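How a League Table Works

After every weekend of soccer, newspapers and websites print a chart full of numbers. It is called a league table, or the standings. It shows which team is doing best so far. It can look like a page of math homework, but each column answers one simple question, and once you know the questions you can read any table in the world.

What is a league?

A league is a group of teams that all play each other during a season. In most soccer leagues, every team plays every other team twice. One game is at home, on the team's own field. The other game is away, on the other team's field. Playing both ways keeps things fair, as a home crowd can help a team a lot.

This is different from a knockout cup. In a knockout cup, if you lose, you are out. In a league, a team that loses on Friday still plays its next game. The season is long, and one bad day does not end it.

How are points given?

Teams earn points for their results:

Win: 3 points
Draw: 1 point
Loss: 0 points

A draw means both teams finished with the same score. Each of them takes one point.

A win was not always worth three points. For many years most leagues gave only two. Some people felt that teams were too happy to settle for a draw, so leagues began to give three points for a win. Now a team that wins one game and loses one game has three points. A team that draws both games has only two.

Reading the columns

Let's use a small league with four teams: Flerkden, Truvier, Ortuño and Clekaser. Each team has played six games. The table looks like this:

Team, Played, Won, Drawn, Lost, For, Against, Difference, Points
Truvier, 6, 4, 1, 1, 11, 5, +6, 13
Flerkden, 6, 3, 1, 2, 9, 7, +2, 10
Ortuño, 6, 3, 1, 2, 8, 8, 0, 10
Clekaser, 6, 0, 1, 5, 3, 11, -8, 1

Played is the number of games the team has finished. Won, Drawn and Lost tell you how those games ended. If you add Won, Drawn and Lost together, you should get the same number as Played. Try it with Truvier: 4 plus 1 plus 1 makes 6.

For is short for "goals for." It is the number of goals the team has scored. Against means the goals other teams have scored against it.

Points is the column that decides the order. Truvier won four games, so that is 4 times 3, or 12 points. It drew one game, so add 1 more. The total is 13.

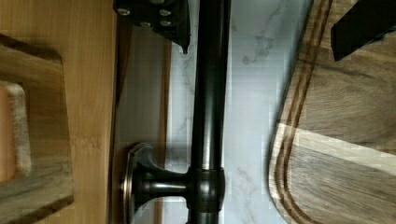
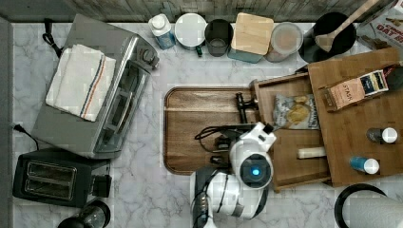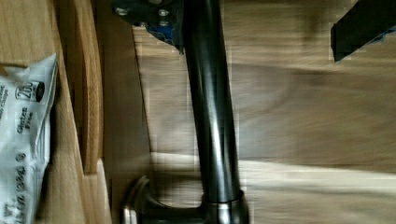 What if two teams have the same points?

Look at Flerkden and Ortuño. Both have 10 points. The league needs a way to put one above the other. This is called a tiebreaker.

The most common tiebreaker is goal difference. To find it, take the goals a team has scored and subtract the goals it has let in. Flerkden scored 9 and let in 7. 9 minus 7 is 2, so its goal difference is +2. Ortuño scored 8 and let in 8, so its goal difference is 0. Flerkden goes above Ortuño.

Goal difference can be less than zero. Clekaser scored 3 goals and let in 11, so its goal difference is -8. The minus sign means the team has let in more goals than it has scored.

Some leagues use a different tiebreaker first. They look at the games the two tied teams played against each other. This is called the head-to-head record. If Ortuño had beaten Flerkden twice, Ortuño would be placed higher in a league that uses this rule. Each league writes its rules down before the season starts, so all the teams know them.

Why goals matter even when you are losing

Tiebreakers explain something you may have noticed in a game. A team that is losing 3 to 0 with five minutes left will often keep attacking. It probably can't win anymore, but a single goal makes its goal difference better. At the end of the season, that goal might be worth a whole place in the table.

Games in hand

Sometimes teams have not all played the same number of games. Snow in December might make a field too dangerous to play on, and the game is moved to a later date. A team that has played fewer games than the others is said to have a "game in hand."

Suppose one team has 37 points from 22 games, and the team below it has 35 points from 21 games. The second team has a game in hand. If it wins that game, it will have 38 points and move ahead. If it loses, it stays where it is. Always check the Played column before you decide who is really in front.

Going up and going down

In many countries, leagues are stacked in levels called divisions. The best teams play in the first division, the next group plays in the second division, and so on.

At the end of the season, the top teams in a lower division move up. This is called promotion. The bottom teams in a higher division move down. This is called relegation. The number of teams that move is different from league to league. Not every country does this. In Major League Soccer, in the United States and Canada, teams do not move up or down.

Make your own table

You can keep a table for any group of teams, even a few friends playing a board game. You need a sheet of paper, a ruler and a pencil with an eraser.

1. Write the team names down the left side.
2. Draw the columns across the top.
3. After each game, change the row for both teams.
4. Work out the points again.
5. Put the teams in their new order.

There is a good way to check your work. Add up all the numbers in the For column, then add up the Against column. The two totals must match, as every goal scored by one team is a goal let in by another. In our table, 11 plus 9 plus 8 plus 3 is 31. Now add the Against column: 5 plus 7 plus 8 plus 11. That is 31 too.

Words to know

Draw: a game where both teams have the same score at the end.
Fixture: a game that has been planned for a certain day.
Goal difference: goals scored minus goals let in.
Promotion: moving up to a higher division.
Relegation: moving down to a lower division.
Tiebreaker: a rule for placing teams that have the same points.

Written by Tiruwork Ambaye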